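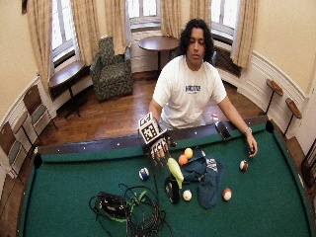
*Photo: Prongate Recreation. Balls, a bottle and a teal-blue cloth on the green felt of a pool table.*

**Prongate Recreation Introduces Clear Table Policy at Maldonado Game Room**

MALDONADO, January 2026 — Prongate Recreation today announced a Clear Table policy for the pool tables at its Maldonado game room, together with new storage for members' belongings and a revised cleaning schedule. The policy takes effect immediately and applies to all members and guests.

Under the policy, the playing surface and rails of each pool table are reserved for balls, cues, chalk and racks. Bottles, clothing, towels, phones and other personal items are to be placed on the new side shelves or in the lockers before play begins. At the end of a session, players are asked to gather the balls, return them to the tray and check the table for anything left behind.

"A pool table is the largest flat surface in the room, and people put things on it," said Macarena Pereyra, Director of Facilities at Prongate Recreation. "A shirt comes off the shoulder, a drink comes out of a bag, and soon there is very little cloth left to play on. We would like members to find the table ready when their turn comes."

The Maldonado game room served 814 members last year. In a survey of members completed in the fall, the condition of the tables was the most frequent subject of written comments, ahead of opening hours and the price of guest passes. Spilled drinks were mentioned often, as were scratches on the wooden rails and time lost clearing a table between games.

To support the change, Prongate has installed 91 lockers along the corridor wall and fitted a shelf beside each of the room's 8 tables. The lockers were supplied by Trevard and are free to use during a visit. Items found on a table after closing will be held at the front desk for 3 weeks. Drinks remain welcome in the room but must be kept closed and off the tables.

Cleaning will also change. Staff will brush the felt each morning before opening and wipe down the rails at midday and in the evening. The balls will be washed weekly, with striped and solid sets checked for chips and returned to the table to which they belong. Dritex, which handles cloth repair for the company, will inspect every table in May and replace worn felt where needed.

"Most of this is ordinary housekeeping," Pereyra said. "Our members asked for it, and the staff were glad to be given proper time for it."

Printed copies of the policy are available at the front desk. League play and private bookings will continue on the current schedule — no reservations are affected.

**About Prongate Recreation**

Prongate Recreation operates game rooms and social spaces for members and their guests.

**Media contact**

Macarena Pereyra
Director of Facilities, Prongate Recreation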